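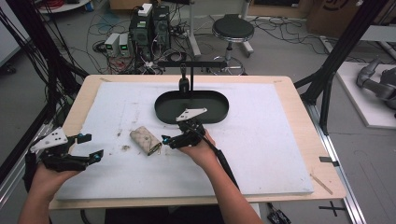 Posted 10 June 2001 by Siebe Prins

Filed under: Course materials > Small goods and work surfaces

Unit 4. Placing and clearing items on a soft work surface

This unit covers foam board as a bench covering, the use of a shallow tray beside the work, and the order in which small items are put down and cleared. Read it before the October practical. The reading from Mertens, section 22, is optional.

4.1 The surface

Foam board is light, pale and slightly yielding. A pale ground makes the outline of a small item easy to find, and the board protects both the item and the tabletop. Its weakness is the facing, which takes gray scuffs and does not release them. Scuffs are cosmetic. Dents are not, since a dented board lets a flat item rock. Turn the board over when one face is dented and discard it when both are.

Leave a margin of bare tabletop on every side. Tools that are not in use go on the margin, never on the board.

4.2 Quilted goods

A small quilted wallet or pouch has two regions that behave differently. The stitched body compresses under the fingers and recovers slowly. The clasp is stiff and puts most of the weight at one end. Take hold across the body, with the clasp to one side, and expect that end to drop when the item is lifted. Diamond stitching collects crumbs along the seams, so brush the board first. 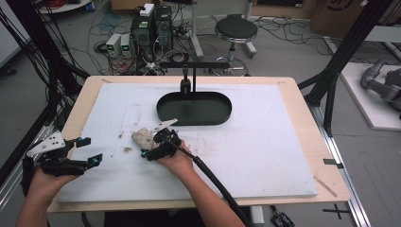 4.3 Crumbling items

Bread and similar baked pieces shed whenever they are held or set down. Three points apply:

Close on the piece only until it stops slipping. Further pressure breaks the crust and gives no better hold.

Lift clear before moving sideways. Dragging spreads crumbs over the board and grinds them into the facing.

Set down once. Each correction leaves more debris.

4.4 The tray

An oval tray with a raised rim should sit toward the back of the board, long side facing the worker. Approach from above and clear the rim before lowering. Where a stand is used over the tray, the free height under the clamp limits what can be put in, and should be measured with the tray in position.

4.5 Clearing

Remove fabric goods first, food last. Brush toward one edge with a dry brush. Do not wipe with a damp cloth, as crumbs soften and smear. Record the board condition on sheet 31 (clean, scuffed, dented).

Corrections to Wouter Mertens, Vulberg, room 578.

Contact | Copyright Vulberg Course Office | Back to top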